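Organising Community Celebrations and Association Events
Handout for Session 2: Planning the Programme
Tutor: Rosalba Testa

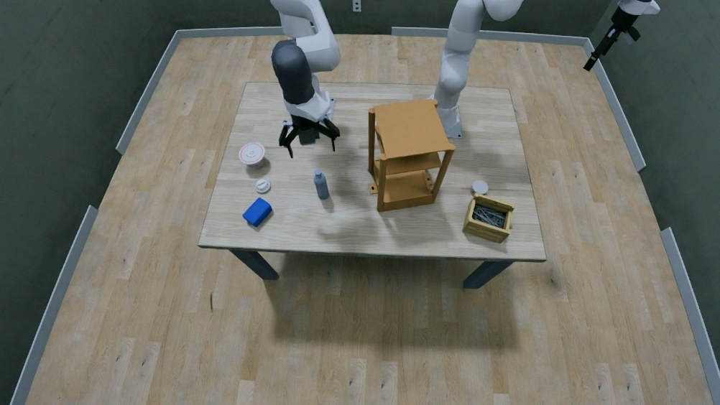
Welcome back, everyone, and thank you for such a lively first meeting. I know several of you are already deep in plans for your own association days, so I'd like to spend this session on the running order, which is the bit that causes the most worry and (in my experience) the most late-night telephone calls!

Start with the people who must be there. Your chief guest, your president and whoever is compering should all have agreed the date before a single poster goes up. When we held the Gravlow cultural evening in January we had a lovely hall and a full choir, and then found our speaker had written down the wrong Friday. Adi Yeoh very kindly stepped in and spoke about the history of the society, and she was splendid, but I wouldn't wish that afternoon on any of you.

Speeches
Keep the welcome short. Ten minutes is plenty, even for a president, and a vote of thanks can be shorter still. Do tell your speakers beforehand how long they have, and tell them again on the day. Ask how they like their name and title to be read out, and write it down the way it sounds.

Performances
Dance groups need time to change, so put a song or a reading between two dances. Concetta Caputo's drama group had 37 performers last year and one changing room, and you can imagine the queue. Always ask each group:
- how long the piece runs, with getting on and off
- what music they are bringing, and on what
- whether any children need to go home early

Refreshments
Opinions differ. Chukwuemeka Yusuf always serves tea halfway through and swears by it. I prefer it at the end, when people like to stay and chat, though you do lose a few families with little ones.

For next time
Please draft a running order for an evening with over 51 guests, two speeches and a prize-giving. Hand it to me or to Lucrezia Amato by 11 Mar 2002. Pencil is fine.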